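Lisar (island)

Lisar is a small volcanic island and holiday destination best known for its black-sand beaches, its seabird colonies and a coastal walking track that takes in almost the whole shoreline. It has one town, Stedico, on the sheltered western harbour, and a handful of hamlets scattered along the southern bays.

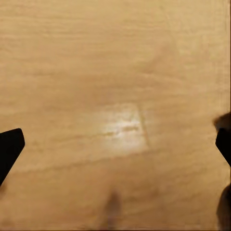 The island is 13 kilometres long and 7 kilometres across at its widest point, which makes it small enough to get to know in a week and rugged enough that most people come back wanting another one. Ferries are the usual way in. There is also a grass airstrip above the town, used by light aircraft when the wind allows (it often doesn't).

Geography

Lisar is the top of an old volcano, and the shape of the crater can still be made out in the curve of hills behind Stedico. The northern side drops to the sea in cliffs of dark basalt, some with colonies of terns and petrels on every ledge. The south is gentler, with small farms, stands of tea-tree and a string of bays facing away from the prevailing weather. Fresh water comes from springs on the upper slopes, and the creek that runs through the middle of town is fed by the largest of them.

The Grident, a long toothed ridge running out from the eastern end of the island, is the most photographed landform on Lisar and a wonderful thing to see at first light, when the rock turns from grey to a deep rusty red. Its outermost stacks are separate islets at high tide. Landing on them is not permitted during the nesting season.

Climate

Winters are mild and wet. Summers are warm, with a sea breeze that arrives most afternoons and keeps the town comfortable even at the height of the season. September is the start of spring wildflowers on the upper slopes and a favourite month with walkers, who have the track nearly to themselves. Fog can settle over the harbour for a day or two at a time in autumn and delay the ferry.

Walking

The coastal track begins at the ferry wharf and is usually walked clockwise. Fit walkers can finish it in two long days, but three is far more enjoyable, with time for a swim at each of the southern bays! There are simple huts at the halfway points of the north and south coasts, with rainwater tanks and sleeping platforms, and camping is allowed beside both. Fires are banned all year.

A shorter route climbs from the town to the crater rim. It gains 300 metres over a well-made set of steps and switchbacks, and the view from the top takes in the harbour, the farms and, on a clear day, the whole line of the Grident. Sturdy shoes are recommended, as the loose scoria near the rim is slippery going down.

Swimming and diving

Nakajima Bay, on the south coast, is the island's main swimming beach and one of the loveliest places on Lisar. The sand is fine and almost black, the water shelves slowly, and a rocky point at the western end makes a natural pool at low tide that is perfect for small children. Snorkellers will find sponges, sea stars and plenty of wrasse along the point. Divers tend to prefer the deeper water off the Grident, where swim-throughs and overhangs shelter large schools of fish. Currents there are strong and a local skipper is essential.

Town and food

Stedico has a permanent population of 1000, a colourful row of boatsheds, two bakeries, a general store and a good museum in the former customs house. Accommodation ranges from the campground by the creek to guesthouses on the hill. Beds are scarce in the summer school holidays and bookings open a year ahead.

Local cooking leans on seafood, goat's cheese and a dark honey gathered from the tea-tree country. Smoked mullet is the island speciality, sold from the wharf in the mornings and usually gone by noon.

Getting around

A minibus meets each ferry and runs as far as Nakajima Bay. Bicycles can be hired in town. Visitors' cars are not carried on the ferry, and the road ends well short of the Grident, so the last stretch to the lookout is on foot.

See also

Coastal walking tracks
Volcanic islands
Black-sand beaches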